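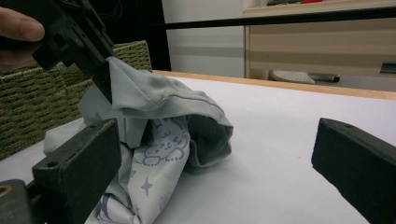

Home | Sites | Safety | Forms | Contact

Garnside - folding room walk-round, May 2024
Filled in by Seren Llewellyn

1. Walkways clear: OK. Somebody had parked a cart by the fire door again, so I moved it.

2. E-stops on both Cernach folding cells: OK. Pressed all of them. The one on cell two is stiff, and Leszek has a ticket in.

3. Hand grippers, screws and jaw edges: OK, one swapped out. Please check them before your shift, not halfway through!

4. Pinch points: NEEDS WORK. Fingers creep up close to the moving parts when you're trying to catch a corner of cloth (mine do too). I'd like a painted line on the body.

5. Wrists and shoulders: NEEDS WORK. We used to fold 300 pieces a shift by hand and everybody moved around. Now it's one small grip over and over, and Dwynwen says her thumb is sore by lunch. I've asked for a swap every 35 minutes.

6. Table height: OK for me, too low for Emlyn. Risers are on order.

7. Training cards: two missing. Sadao has started on the cells and likes it - more than he liked the press, anyway - but his card still says press.

Next check goes to Leszek.

Print this page | E-mail this page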